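Is the outdoor ice at Clitlow worth a winter trip?

Posted by Keisha Lyons

We're thinking of going to Clitlow for a long weekend because my sister keeps sending me articles about skating on the canal there. Every article has the same sunset and the same quote about "magic." I called the tourist office and they told me the town is "a winter destination 365 days a year," so I stopped listening. Has anyone gone and found ice you could stand on? We'd be driving 643 miles.
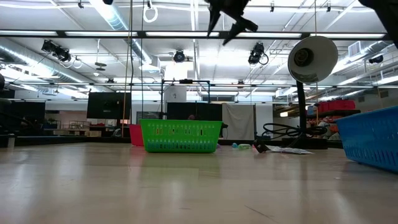
My other worry is the hotel. It wants full payment in November and won't refund if the canal stays closed.

2 replies

Posted by skemico_regular

Went two winters ago. The canal was open for one afternoon, and only the stretch by the lock. The rest was roped off. What the articles call a "skating route" took me 15 minutes end to end, and I'm slow. The town itself is nice enough and the soup place was good. I would not pay up front. Look at Masus, where the rink is refrigerated and you know what you're getting. Skate rental was $22, which I thought was steep, and mine were dull.
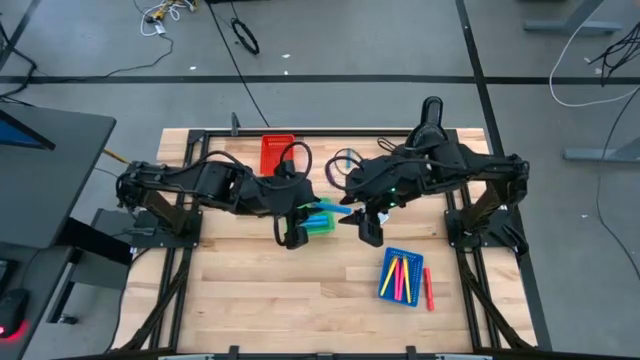 Two black robot arms over a light wooden tabletop

If you do go to Clitlow, call the lock office the morning you leave. Skip the tourist office. They told me it was open when it wasn't.

Posted by Ruiz-Ortega fan

its beautiful just go!! dont overthink it. we never even skated and had a great time, bring warm socks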